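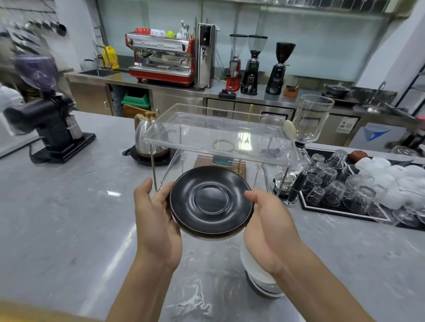 From: Kenna Haldane
To: Clidurbridge shared workshop list
Date: 2025-01-29
Subject: Re: saucer arm, what are we even gripping?

Petrică, answers below, quick, I'm on shift at 6.

Petrică Husar wrote:
> Gavrilă arm homes fine now, all joints, no more grinding from the
> elbow. Before I print fingers I need to know what the saucers look
> like underneath and how much room there is on the counter. Vasilică
> says just use suction. Also is the Hollitz controller board the old
> one or the new one? And who has the long USB cable.

Saucers first. The dark ones are matte black with a raised ring in the middle, so the cup sits inside that. There's a thin brown edge you can see along the underside. The white ones live in a stack on the counter, rims right on top of each other, hardly any gap. That's the real problem imo. Fingers have to get under one rim without dragging the next one up with it.

Suction: tried a cup on the matte ones at home, let go after 11 seconds. Might be my pump. Tell Vasilică he's welcome to have a go but I'd print fingers.

When I pick one up by hand it's left hand on the rim, right hand supporting the other side from underneath. So maybe one finger on top and a wide lip below? Not two matching pads like the last set. Soft stuff on the lip please, the counter is marble and I don't want to be the one who scratches it.

Room. Less than I told you, sorry. The clear acrylic rack is directly behind where the saucers get handled, and the gooseneck kettle and grinder are left of it. On the right there's the bar mat with all the glasses upside down plus the glass siphon. So no swinging wide to the right, EVER. Come in from the front, lift straight up, back out the same way. Can you put a hard limit on the base joint in software? Not just in the config, Gheorghița overwrote that file twice in June.

Also the marble is shiny, you get reflections in it. The rim finder worked great on the plywood bench at the workshop but I'd expect it to go nuts there. Sânziana has 50 test shots from the bench, we need a new set.

Board: new Hollitz one. Firmware is still the one from Sturiseo's page, baud rate whatever it ships with. Step limit set to 2,000, leave it there til the fingers are on and weighed.

USB cable is in teh drawer under the laser. Or was.

Can do Saturday after lunch, will bring two dark saucers and a few of the white ones. Someone bring calipers that have a battery in them.

Kenna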